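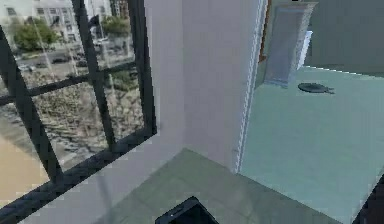
Simulated onboard view in Idano scene 13, at the doorway between the near room and the green-floored room.

Print this page | E-mail this page

Review: Planora home simulator with the Idano scene pack

Last updated: June

Planora is a desktop simulator for mobile robots that work indoors. It loads a scanned or modeled home, places a robot in it, and produces camera frames, depth, joint states and contact reports for whatever control software is attached. We tested it with the Idano scene pack, the Leiva mobile manipulator model and the Brillbridge connector, which passes commands and sensor data between the simulator and an external control stack. All four were current releases, with default settings unless stated.

The package is fast and mostly well made. It also has a fault in its stop handling that makes it unsuitable, in its present form, for testing any safety function. That fault takes up most of this review.

Installation

The installer completed without errors on two Linux workstations. Scene files are large and load slowly the first time, then come up in a few seconds from cache. The Leiva model needs its gripper selected by hand in the robot panel. If that step is skipped, the arm loads with a bare wrist and the log does not mention it.

Brillbridge is configured from a single text file. The supplied template has the wrong port for the contact channel. The correct one is in the manual, on the page for remote use, and it applies to local use as well.

Scenes

Idano scene 13 was used for most of the work. It has a large black-framed window in the near room, a white wall at the corner, and a wide doorway into a second room with a pale green floor. The change of floor color at the doorway makes it easy to judge from a single frame which side of the threshold the robot is facing. Small items can lie on the floor, such as the dark disc in the far room, and they are useful for testing low obstacle detection.

Visual quality varies. Floors and walls are clean, to the point of having very little texture, and feature-based localization has a hard time with them. The street outside the window is blurred and low in resolution. That matters little for navigation but would matter for anyone training on the images. The tall white unit in the far room is rendered with a partly see-through body that fades toward the base. We checked its collision shape in the geometry viewer and found it solid all the way down. The depth camera disagrees and returns nothing over the lowest part. A planner that uses depth alone will therefore treat the bottom of the unit as free space. The workaround is to turn on the collision overlay for depth, which costs some frame rate.

The stop fault

The test was simple. Leiva starts in the near room, drives through the doorway and halts beside the white unit. A monitor in our control stack watches the contact channel and sends a protective stop on the first contact above threshold. After a stop, the base and arm should hold still until a separate reset command arrives. This is how the Brillbridge manual describes it, and it is how a stop of this kind should work.

We ran 1,920 episodes with randomized start positions. Of those, 505 included at least one contact that should have ended in a held stop. Most of these were the gripper touching the side of the doorway, as the arm was deliberately carried low and forward of the base. The stop was issued in every case. It was not held in every case. When the simulator was paused and resumed while a stop was active, the stop state was cleared and the last velocity command was applied again. The base then drove on into the obstacle with no reset having been sent.

Pausing is not a rare event. Planora pauses itself when it loads a neighboring room's textures, and it does this close to doorways, which is where most of the contacts take place. A user who never touches the pause button will still see the fault.

We traced the behavior through the message logs. The stop is stored in the Brillbridge process and the velocity command is stored in Planora. On resume, Planora replays its stored command at once, and Brillbridge is told of the resume later. The longest gap we measured between the two was 612 milliseconds. During that gap Brillbridge rebuilds its state from defaults, and the default for the stop flag is off. Its status panel nevertheless goes on showing STOPPED in red until the next refresh. For that period the panel and the robot contradict each other.

Two further problems make this harder to catch. First, the episode summary records only the first contact, so a second and harder one after the resume is missing from the report. Second, the summary marks the episode as "stopped safely" if a stop was issued at any point. We found the fault only by comparing base position against the full contact log. Anyone relying on the summary would have had a clean set of results.

What to do about it

Until a fix is released, these settings kept the stop in place during our repeat runs:

- Set texture loading to "all at start". Load time is longer and memory use is much higher.
- Set command replay on resume to "none". The option is in the advanced section of the Planora preferences, and the default is "last".
- Keep the stop state in your own control stack and send zero velocity on every cycle until you reset it.
- Ignore the summary and score episodes from the full contact log.

The third item should be done regardless of the simulator. A control stack carried over to hardware with the assumption that the connector holds the stop may have no held stop at all.

We reported the fault through the Brillbridge support form and the depth problem through Idano's. Brillbridge confirmed the default value and said a change is planned - no release was named. Idano sent an automatic reply.

Verdict

Recommended for navigation and layout work, with the depth overlay turned on. Not recommended for stop testing, contact testing or any result that will be used in a safety file. We will repeat the doorway test on the next Brillbridge release and update this page.

Print this page | E-mail this page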